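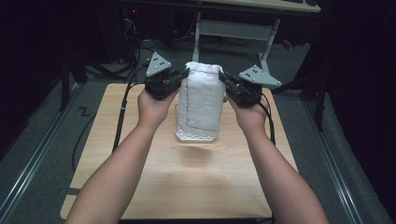 Weißer Behälter in flauschigem Stoffbeutel, zwischen zwei schwarzen Greifern.

Zwischenbericht Fruchtsorbet und Milcheis, Projekt Garaslow
15. Juli 2022 - von der Projektleitung Rezeptur

Seite drucken | Per E-Mail versenden

Sehr geehrte Damen und Herren der Förderstelle,

seit dem letzten Bericht im März ist in der Versuchsküche Ollon viel gefroren und manches wieder aufgetaut worden, Letzteres nicht immer mit Absicht. Bewilligt war die Entwicklung eines Aprikoseneises, das ohne fertige Bindemittelmischung auskommt und sich in kleinen Betrieben herstellen lässt. Von den 71 geplanten Probechargen sind 30 hergestellt und verkostet. Das ist weniger, als im Zeitplan steht. Der Zeitplan wurde allerdings im Winter geschrieben, als noch keiner von uns Aprikosen entsteinen musste.

Stand der Rezepturen

Die Grundmasse aus Milch, Sahne, Zucker und etwas Magermilchpulver ist festgelegt. Beim Fruchtanteil haben wir drei Wege verfolgt: rohes Püree, kurz gekochtes Püree und im Ofen geröstete Früchte. Roh schmeckt die Aprikose im Löffel großartig und im Eis nach höflicher Zurückhaltung. Gekocht wird sie kräftiger, erinnert aber schnell an Konfitüre, und Konfitüre hatten Sie nicht gefördert. Geröstet, mit wenig Zucker und einem Spritzer Zitrone, liefert sie das beste Ergebnis. Mit dieser Variante arbeiten wir weiter.

Das Sorbet macht mehr Mühe. Sieben Chargen wurden so hart, dass sich der Portionierer verbog. Traubenzucker anstelle eines Teils des Haushaltszuckers hat geholfen, ein Schuss Aprikosenbrand ebenfalls - Letzterer auch der Stimmung bei der Verkostung. Da das Sorbet kinderfreundlich bleiben soll, kommt der Brand in der Endfassung nicht vor. Die angebrochene Flasche ist ordnungsgemäß inventarisiert.

Verkostung

Verkostet wird in Ollon und im Café Montoya. Die Bögen aus Ollon sind ausführlich und streng. Auf den Bögen aus dem Montoya steht häufig »lecker«, gelegentlich »sehr lecker« und einmal die Frage nach Schokolade. Auswerten lässt sich beides, wenn auch mit unterschiedlichem Erkenntnisgewinn. Einig sind sich beide Gruppen darin, dass Rosmarin in der Aprikose ein Versuch war und einer bleiben darf. Mandel, als geröstete Splitter erst beim Servieren darübergegeben, kam dagegen gut an. Untergerührt werden die Splitter nach zwei Tagen weich und schmecken nach Pappe.

Technik

Die Eismaschine Clukudeck läuft seit dem Tausch der Dichtung ohne Störung. Davor lief sie mit Störung, was den Rückstand zum Teil erklärt. Die Masse reift nun über Nacht im Kühlschrank und kommt gut durchgekühlt in den Kessel. Das stand im Übrigen schon in der Bedienungsanleitung. Wir haben es in mehreren Versuchen bestätigt.

Mittelverwendung

Für Zutaten und Kleinmaterial wurden im Berichtszeitraum 1356 Euro ausgegeben. Der größte Posten ist Obst, der zweitgrößte Sahne. Die Reparatur der Clukudeck ist darin nicht enthalten, sie wird aus Eigenmitteln bestritten. Eine Umwidmung beantragen wir nicht, fragen aber vorsorglich an, ob nicht verbrauchte Reisemittel für Früchte eingesetzt werden dürften. Gereist ist bisher nur das Eis, und zwar bis ins Montoya.

Nächste Schritte

- Sorbet: Zuckerverhältnis festlegen, danach Lagerversuch im Tiefkühler
- Milcheis: geröstete Variante mit tiefgekühlten Früchten wiederholen, für die Zeit nach der Ernte
- Rezeptblätter für Kleinbetriebe in einer Fassung, die ohne Rückfragen verständlich ist
- Neuer Portionierer

Die ausgefüllten Verkostungsbögen reichen wir mit dem Schlussbericht nach. Einige davon kleben ein wenig.

Kontakt | © Projekt Garaslow | Nach oben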